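Help wanted: brick sorters for August

Hi all, Seren Parry here from Famwood, the toy library with the very full back shelves. I'm looking for a few patient people to help me get our building bricks back into order before the new season starts. Three colors, one divided tray, and a color to each compartment — that's the whole system!

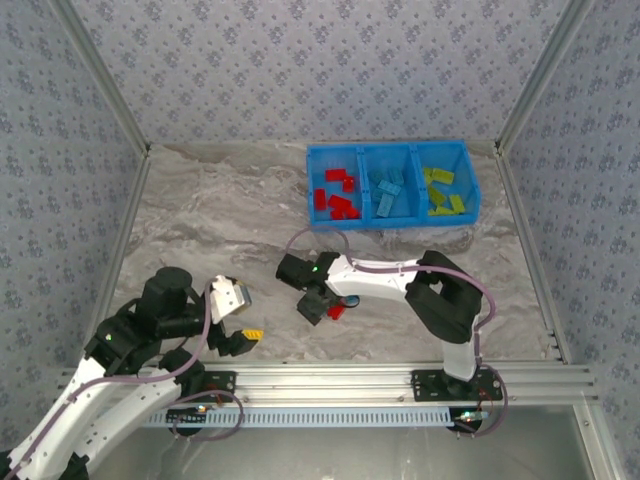
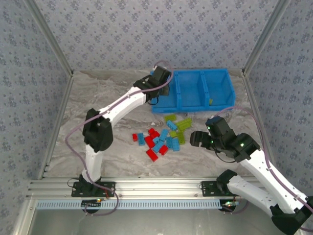
Red, light blue and green bricks, with the blue three-part tray at the back of the table.

We have 518 bricks on the list so far and over 900 more sitting in donation bags that I haven't opened yet (I keep meaning to). They all need to be tipped out, sorted by color and checked for cracks or chewed corners. Anything damaged goes in the tub by the door. Please don't throw pieces away yourself, even the sad ones.

You don't need any experience. Good eyes for color help, because under our evening lights the lime ones and the yellow ones from the older sets look awfully alike, and so does being happy with a fiddly job while the radio's on. Teens are welcome if they come with a grown-up.

Sessions run Monday evenings, 6 to 8, all through August. Come to one or come to all of them, just tell me which so I can put out enough chairs. It's paid by the session, and there's tea, plus whatever Cledwyn has baked.

To sign up, leave your name and a phone number with Dwynwen Ellis at the front desk, or drop a note in the Famwood mailbox. If you have small divided trays at home that you could lend us, say so in the note — I'm short by at least 2.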